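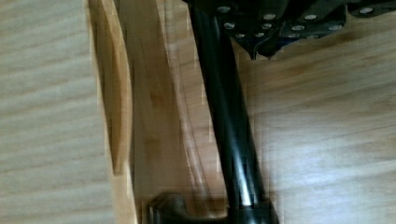
Welcome to the Stinden gallery, where we keep a small record of how our examples get gathered, one patient attempt after another. For those just joining us, Stinden is our collection of tabletop tasks for teaching a learning system to handle ordinary things, and by the end of May we had 442 good examples out of the 800 we're hoping for. Maya Issa drives the arm most mornings and Dennis Tanui takes over after lunch, and they have each developed their own way of coming in toward the work (Dennis swings wide, Maya goes nearly straight down). The wrist view is the one our model learns from the most, so you'll get used to the long black rod running down through the middle of it, with the bracket and its little silver screws up top and pale wood grain behind. Ok-hee Son has asked us to keep the slightly smeared pictures as well as the crisp ones, and we've come around to her way of thinking — a system that only ever sees perfect pictures gets a rude surprise later on.

Many thanks to Kiprono Mrema, who labeled the first 200 examples by hand over a great many cups of tea, and to everyone who has written in with kind words and suggestions. We do read them all, even when we're slow to reply!

We use cookies to remember your preferences and improve your visit. Accept | Manage settings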